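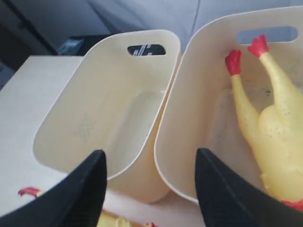 3/23/20
Skuravach eval kit, bench notes

Second round with the pick-and-place kit. Firmware is the version that shipped, no updates applied. Bins side by side on the table, chickens as the test object again. Leena Pitkänen asked for something soft and oddly shaped in place of the foam blocks, and the chickens are a fair stand-in for the bagged goods we would really be running at Rirkcombe.

Setup
Unpacking to first motion was 37 minutes, counting the reboot when it didn't find the gripper. Connector at the wrist has to be pushed in past where it feels seated. Wrote that on tape and stuck it to the lid of the case.

Wrist camera calibration is a wizard with 33 poses. Can't skip any or reorder them. Pose 12 swings the elbow out wide, so keep the left side clear. Result passed first time. I ran it again with the ceiling lights off and it passed too, but the offset moved enough that picks went long. Put the first calibration back.

Fingers
Using the long tapered ones. The kit comes with a short flat pair as well, not tried yet. The tapered tips go down between an object and the bin wall nicely, which the Saarinen gripper never did for us. The downside is pinch area. On a round rubber belly the tips slide until they find a leg or the neck, and then the chicken comes up hanging and swings.

Grip force is a number from 0 to 200 with no units. Manual says "set as required." At 60 the chicken slipped out partway up. At 90 it held. At 140 it held but came out of the fingers late, the rubber sort of clings when they open. Left it at 95. Emailed Luton to ask what the number means in newtons.

Bin to bin
Taught left bin and right bin as two zones by jogging to the corners. The teaching screen wants four corners plus floor height. I gave it the floor height off the left bin and copied it over, which was lazy but both bins are the same style. Rims are where it gets tricky. The planner treats each bin as a box with straight walls, and these flare, so near the rim it thinks it has room it doesn't. Rubbed the wall twice on the way out. No damage to bin or finger. Raised the clearance setting one step and it quit doing it, at the cost of a slower lift.

Cream bins and yellow rubber are close in color. I expected the segmentation to have trouble with that and it did, some. It finds the red feet and comb every time and is vague on the body, so the grasp point gets pulled toward the feet. Belly-up is the worst case, legs up in the air and the planner goes straight for them. On its side it does much better.
— try a dark liner in one bin and compare
— try turning off the "prefer high contrast" checkbox, under Advanced, second tab

Also the handle slots. Twice it marked a slot as an object, low confidence, and didn't act on it. The threshold could go up a little. Taping over the slots would be cheating, the real totes have them.

Table picks
Zone for the open table works but the floor height there has to be taught separately, and the app doesn't warn you if you forget. It went to bin-floor height over the table and hit the force stop. Stop worked as it should. Recovery was three screens and a re-home.

Service side
Opened ticket 318 on Friday about the gripper not being found at boot. Reply this morning, polite, told me to reseat the connector, which I had said in the ticket I'd done. They did attach a log viewer that isn't on the download page. Useful. Copied to the shared drive under Skuravach/tools.

The monthly plan covers remote support and a loaner arm if ours goes back. It doesn't cover fingers. Leena wants the finger price in writing before we go further, and the lead time too.

Where it stands
Good: camera calibration, force stop, finger shape for tight spots.
Not good: unitless force setting, straight-wall bin model, no warning on zone height.
I'd keep the kit for the full trial period. Not ready to say buy.

Next
Short fingers, same bins, same force.
Dark liner.
Measure the flare on the bin walls and send it to Luton, they said custom bin shapes can be loaded from a file but I can't find the import button.
Get a second opinion on the swing — Leena thinks a slower lift fixes it, I think it's the grasp point.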